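3.2 Keeping the cell square

Most of what I know about looking after this cell I learned by getting it wrong, so I'll put the dull bits down properly. We run two sheet-metal bins back to back on the bench at Gisbridge, and the arm (we call it Mutiso, after the project) picks from one and drops into the other. For the first month or so the bins just sat there, and every time a finger brushed a wall the whole lot crept sideways by a few millimetres. The calibration went with it! I was redoing it every morning before I'd had a cup of tea.

Clamps sorted that out. We now use 2 bar clamps, one at each side of the bins (Fig. 4), and I check them by hand at the start of a session and again after roughly 40 picks.
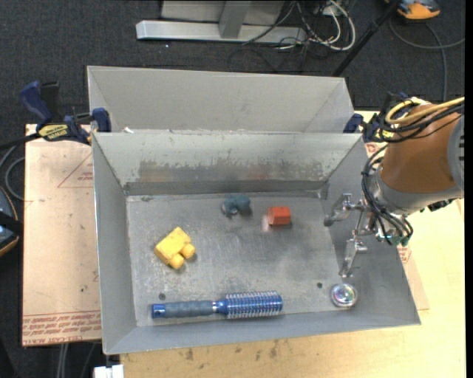
Fig. 4. The front bin with five test items on its floor, the gripper open over its right-hand side, and blue and black bar clamps at either side of the bins.

The other thing that needs regular fussing over is the hosing. A yellow hose and a bundle of black cables run along the top of the arm, with thin black tubes curving down towards the gripper, and all of it has to bend when the wrist turns. I leave more slack than looks sensible, then drive the wrist slowly to both limits with the Naslow controller in jog mode and watch for anything pulling tight. Takes 5 minutes, and I've been sorry each time I skipped it.

We never polish the bins. Scratches and smudges on the metal do upset the depth readings a bit, but a freshly cleaned floor was worse in our hands (more glare), so we leave them scuffed and wipe out the crumbs.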